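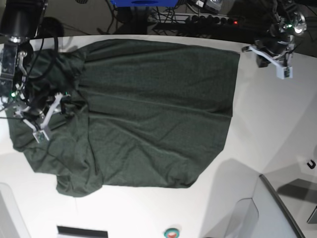 Dark green cloth on the white table, right gripper down in the bunched side, left one free.

Laundry tips for people teaching two arms to fold

I have been showing a pair of arms how to fold clothes since March, by remote control, from a chair in my workshop, and I love it more than any hobby I've had (and I've had bees). What follows is what I wish I'd had taped to the wall on my first evening. Most of it is about fabric, because fabric is where all the trouble is!

Start with one shirt. Pick a knit, a plain one, and use it for your first 100 runs before you let a second one near the table. A solid color that stands out well from the tabletop makes life easier for you and for the cameras. Dark green on white is lovely. White on white is misery, and I say this as someone who recorded a whole box of dish towels that way.

Wash new shirts twice first. The stiff finish from the store makes them slide around in one piece, and then your arm learns to fold cardboard.

Park the idle hand. When one gripper is working a bunched side, keep the other up and off the cloth, over bare table if there's room. New drivers let it drift down and it pins a corner without them noticing. Then the working hand pulls, the whole shirt swings around, and you've taught it to swing shirts.

Press, then close. With crumpled cloth, come in at a slant and let the fingertips push gently into the pile before you squeeze. Grabbing from straight above gets you one thin pinch, or nothing. If you get two layers by mistake, let go and try again on the same recording – a clean second try is worth keeping. I save those in their own folder.

Go slower than feels natural, but don't stop dead. Long pauses get learned too. I had an arm that would hover over a sleeve like it was thinking about its taxes, and that was me, reaching for my coffee.

Flatten before you fold. Drag from the lumpy side outward, set it down, let go, look. Small wrinkles in the flat part don't matter one bit. A hem folded under itself does.

Mess it up properly between runs. Lift the shirt by one random spot and drop it from elbow height. If you lay it out nicely every time, you'll have a beautiful folder of nicely laid out shirts and an arm that panics at a real basket. I keep a tally on a pad: 242 drops so far with the current shirt, and it's getting soft as butter.

Lint. Wipe the finger pads with a damp cloth at the end of every session. Cotton fuzz builds up and the grip goes slick so gradually that you blame your own hands.

Stop at 80 minutes. After that my folds get lazy, and when I played them back I could pick out the tired ones with no labels at all.

Next up, fitted sheets. Wish me luck!

Comments

Vesna Trajkovski
The tip about parking the idle hand fixed my week. I'd been dragging collars for days and thought the cloth was too thin.

Thongchai Duangkaew
Do you keep the bad grabs in the same set as the good ones, or only the ones where you recover? We tossed all of ours and I'm starting to regret it.

Reply from the author
Only the recoveries! Total flops go on a separate drive, in case I get clever later.

Odette Lefèvre
Fleece is even worse for fuzz. I wipe every ten runs.

Clotilde Boyer
Has anyone tried this with socks? Asking before I buy 800 of them.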